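Kitchen counter check, Wuston house, ground floor
By Sem De Graaf
17 August 2019

Same list as in July, with a comment under each item. OK means leave it. FIX means it goes on the sheet on the pantry door. Room 6 has the sheet this time.

1. Cutting board sits flat and does not rock
OK. The bamboo one stays out on the marble-pattern counter. Press down on each corner before you use it. If it moves, put a damp cloth under it.

2. Nothing stored on the cutting board
FIX. The yellow mug and the round base with the wooden peg were both standing on it. They need a place of their own, or people will chop around them. 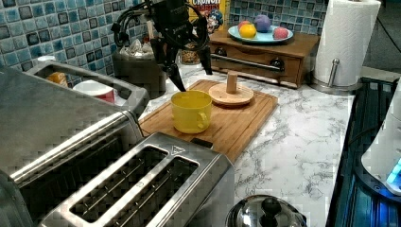

3. Toaster area clear
FIX. The board reaches over toward the toaster. Slide it away before anyone makes toast. Paper, plastic and cereal boxes stay out of that corner. Empty the crumb tray every 7 days and write your initials on the sheet.

4. Plastic bags put away
FIX. Crumpled bags do not belong on top of the dark gray canister. Bags go in the hall closet. They melt on a warm toaster and they slide off onto the floor.

5. Things stacked on other things
The light blue fruit plate is on top of the brown box at the back. Check that the plate sits fully on the box and can't be tipped by a sleeve. I would like it down on the counter, but there isn't much counter left.
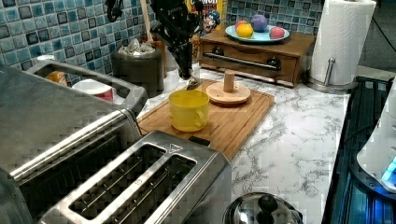
Giang Trịnh wants the plate to stay up high, as it leaves more room for cooking and she has never knocked it. I have marked this one OK for now. We look at it again next time.

6. Wall tiles wiped, grout sound
Wipe the blue mosaic with a soft cloth and dish soap. No scouring powder. Run a finger along the bottom row and report any loose tile. Spare tiles are in the Carno tin under the sink.

7. Food packages closed
Fold down the inner bag on cereal and close the flaps. Jars get their lids back on.

8. Walking space and front edge
Keep handles and cords back from the front edge of the counter.

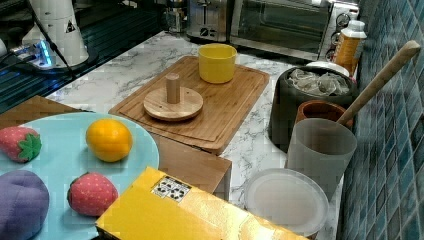

Knives go back in the block and never lie on the counter overnight. The same goes for the peeler.

9. Cups and drinks
FIX. A mug with tea in it should not be left on the board. Empty it, put the tea bags in the compost and wash it. 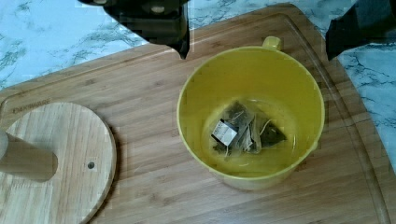 Yellow mug on the cutting board, tea bags still in it.

10. Fire blanket
On its hook by the door, tapes hanging down. OK.

Comments

Listness
Can we get a second hook for the mugs? I'd pay for it.

Giang Trịnh
The bag thing is partly me. Will move them tonight.

Dissanayake
Item 3, the sheet is full. Somebody print a new one please.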